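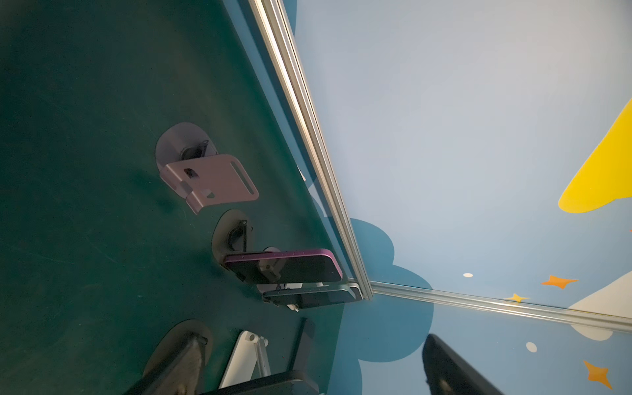

2020-04-13

Adhesive pads, second round. Ratree wants to know which of the two tapes to order for the plant labels and small fittings in the greenhouse, so I set the Rieger foam against the Fasico gel on painted board, bare ply and glass. A round foot spreads the load well, like the dark circular bases on the phone holders on the green surface, so I cut all the pads as discs this time. Squares lifted at the corners in the last round.

Each disc pressed down by hand for 30 seconds, then a 200 g weight hung from a hook at the centre. Left overnight with the heater off.

Painted board: both fine. Ply: gel let go on two discs, foam held. Sanding the ply first made no difference to the gel. Glass: both fine, but the foam leaves a grey residue that took white spirit and a lot of rubbing.
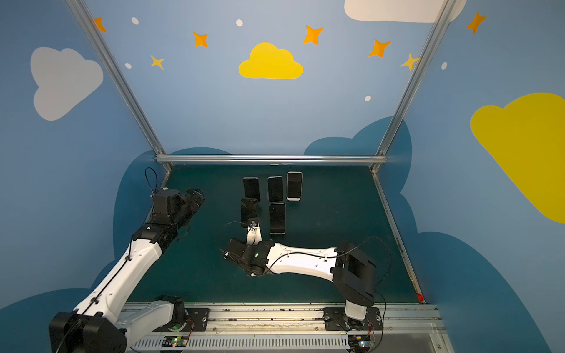 Wiped the glass down again with soapy water before starting on the second set. Keegan thinks the ply ought to be sealed and he may be right. I have put one coat of varnish on 9 offcuts and stood them by the radiator.

To do: ask Ida if the Hastport order can wait five days. Repeat ply with the sealed offcuts. Find the other spring balance, last seen with Raquel.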